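Osagie Chairs – readme

Photos and notes on chairs and small tables from the Gurkavo hall. Stills plus one text file per item. Work in progress, sorry for the mess.

What's in it

268 items, 2437 stills. Mostly seating: plastic, bentwood, a few folding metal ones. Oldest piece has 1897 stamped under the seat. Newest are the white plastic ones bought in April.

Folders
chairs_up – standing on all four legs
chairs_over – tipped on the back or upside down, legs out
tables – same split, not finished
notes – one txt per item

Why so many underneath shots: that's where the useful stuff is. Ribs, leg joints, screw holes, maker marks if there are any. From the top, half the plastic chairs look the same.
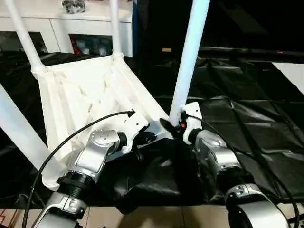

White plastic is a pain. Highlights blow out along the edges of the seat and the ribs lose detail. Don't fix this in the files, put "bright" in the note and move on. If you need rib depth, use the gray Wudetti chairs instead, they hold up better.

Labels

One line per part: seat, back, leg, foot, collar (the thick bit where the leg meets the seat). Legs are numbered clockwise from the front left with the chair standing up. Yes, even when it's on its back. Earlier notes had this the other way round, most are corected now.

If a foot is out of view write "na", not "missing". Missing means the foot is gone.

Known problems

– 30 notes in tables have no height
– Lolar stools are filed under chairs, will move them
– duplicate stills in chairs_over, same chair differnt leg up
– color names not consistent (cream / off white / white)

To do: finish tables, rename collar to socket maybe, check the bentwood joints again.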